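Slow laps on the big plaza

16 May 2025

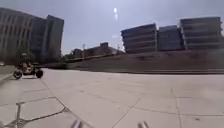 Out on the concrete with the sun straight ahead.

I have a new favorite place in Flindport and it is a great big stretch of concrete. I know how that sounds! But if you're learning to ride a small motorcycle as an adult, with stiff shoulders and a healthy fear of traffic, a wide pale plaza with tall buildings on one side and all that sky is about as good as it gets.

Menaka Kumarasinghe got me into this. She has been riding since college and she kept telling me that the small bikes are the fun ones, and I kept nodding and changing the subject. Then in August I sat on hers at a cookout, feet flat on the ground, and that was it. I signed up for the beginner course at Sturier the next morning (four sessions, all of them in the rain) and came out with a certificate and a terrible U-turn.

So now we practice. The plaza people let our little group use the space if we sign up ahead and keep the speed down, and we get two hours, which goes by so fast. Menaka starts everybody with straight lines. Ride to the far side, stop, put a foot down, look over your shoulder, go again. I thought I'd be bored and I wasn't, not for a minute. There are faint lines in the concrete and they make wonderful guides. I pick one and try to stop with my front wheel right on it. My record is three in a row.

After that come the big lazy curves, and oh, I love the curves. You look where you want to end up and the bike just goes there. When I look at the ground I wobble, and when I look up at the parking decks (or whatever that long building with all the levels is, Menaka says offices and I say parking) I come around smooth as anything.

Things I'm still working on: sitting up. Cremilda Camargo told me I ride like I'm reading a newspaper on the handlebars, and she has a point. My U-turn is down to a width I'm no longer embarrassed by. Braking is good. Braking with the glare in my eyes is less good, and I've ordered a tinted visor from Derkach that should be here soon.

Bring water if you come. The trees over by the offices are the best shade going, and all that pale pavement throws the light right back up at you. I went home with a sunburned chin the first time, which I didn't know was possible.

We usually end up at Aseo afterward for iced coffee and those flat cheese rolls, still talking with our hands as if we were holding the grips. Next time Menaka wants to set out cones for a slalom. I've already been practicing in the kitchen with soup cans, on foot, making the noises.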